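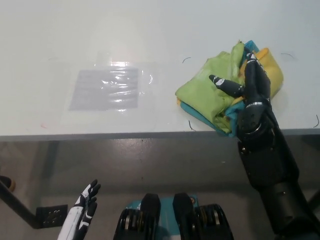 No. 277

Feb 13, 2022

I have been sold a lot of folding methods over the years and I'm still waiting for one that survives a normal week. The latest came from Ifeoma Jibrin, who lent me a booklet by a firm called Jastholm and said it would change how I felt about my cloth drawer. I didn't know I was supposed to feel anything about my cloth drawer.

The Jastholm idea is that thin, slippery fabrics should be laid flat, smoothed from the middle outwards, folded in thirds and slid into a clear sleeve so you can see what you've got. It wants a big smooth table for this. A glossy white one, ideally, so creases show up. I'd have thought a glossy white table was the worst surface going for anything silky. You fold one side over and the whole thing skates off towards the edge. The booklet suggests a plastic mat to stop that, and I can report that a clear mat on a white table is very easy to lose until the light catches it.

Then there's the glare. With the ceiling light on, a plastic sleeve is mostly a white streak. The grey sheet in its sleeve, up at the top of this post, is a fair example of my complaint. It's put away, by Jastholm's standards, and it's wrinkled all the same. Sleeves show you the creases very nicely. I can't see that they do anything about them.

And next to it, the pile. Lime green, teal and mustard, all bunched up together, and I like the look of it far more than I like the sleeve. The green has a bit of a shine to it and the creases don't bother me there at all. If I wanted the mustard I'd know where to grab.

Amarachi Abubakar, who commented on my August post about drawer dividers, will say I'm not giving it a proper chance. She's been on the Vadeck system for ages (rolls, stood on end, sorted by colour) and she swears by it. Fine, but rolls need a drawer the right depth, and mine isn't. When I asked what she does with the slippery ones she said she ties them. So now we're tying things.

The booklet runs to 32 pages, by the way, for three folds. A good many of those pages are about calm.

What I'd accept is a shallow box with the silky bits dropped in loose and the cottons folded on the shelf above. It costs nothing, and you can do it while the kettle boils. Ifeoma can have her booklet back whenever she's next round. If anybody has kept up the sleeves for longer than a month, with the sort of household that uses its cloths, do leave a comment and tell me how the creases are getting on.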